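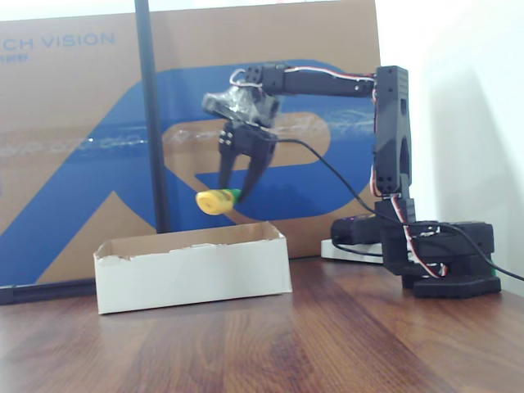
Clube de robótica de Plarnham conclui primeira fase do projeto de manipulação em bancada

142 partilhas | 0 comentários

Plarnham, outubro – O Clube de Robótica da Escola Técnica de Plarnham concluiu a primeira fase do projeto Zavetti, dedicado à recolha de pequenos objetos com um braço articulado de mesa. O trabalho foi realizado por 12 alunos do ensino secundário, em horário extracurricular, e serve de preparação para a Taça Foley, prova interescolar de automação de baixo custo.

A tarefa consiste em segurar um frasco pequeno com uma garra de dois dedos e colocá-lo numa caixa de cartão aberta. O braço assenta em suportes perfurados e servomotores, montados diretamente sobre o tampo de uma mesa. O regulamento da prova não admite sensores de força, pelo que a abertura da garra é definida apenas por posição.

Na primeira fase foram registadas 1262 tentativas. Destas, 547 foram efetuadas com comando manual e as restantes com sequências gravadas e reproduzidas pelo controlador. Os registos incluem o ângulo de cada junta, o instante de fecho da garra e o resultado da colocação. As tentativas interrompidas por falha de alimentação foram excluídas da contagem.
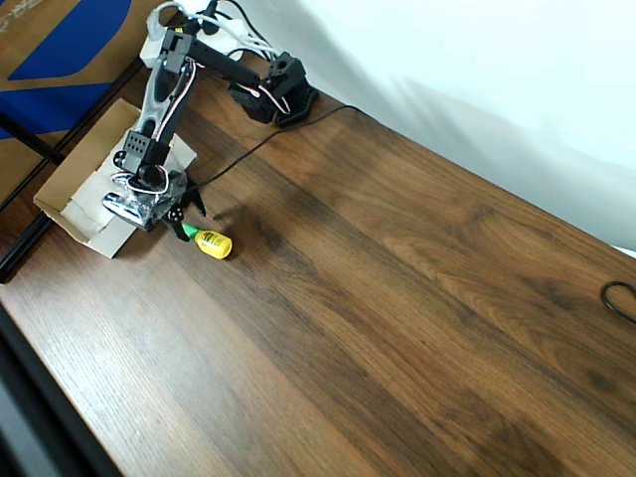

A orientação inicial do frasco foi tratada como variável independente. Os alunos definiram posições de partida com o objeto deitado e de pé, a diferentes distâncias da base. Com o frasco deitado, a aproximação exige que o pulso rode antes da descida, e o erro acumulado nas juntas inferiores torna-se mais sensível. Para esta configuração foi escrita uma rotina de correção própria, com 118 linhas de código.

O controlador utiliza a biblioteca Pullska, desenvolvida no clube e mantida pelos alunos do último ano. A versão atual permite limitar a velocidade de cada servomotor em separado e repetir um movimento a partir de qualquer ponto gravado. A documentação está disponível na página do clube.

A segunda fase prevê a utilização de objetos com diâmetros diferentes e a deslocação da caixa entre tentativas. Está igualmente prevista a revisão da cablagem ao longo do braço. Os resultados serão apresentados em sessão aberta à comunidade escolar, às 17h30, em data a anunciar.

As escolas interessadas em consultar os registos podem dirigir o pedido à secretaria da Escola Técnica de Plarnham.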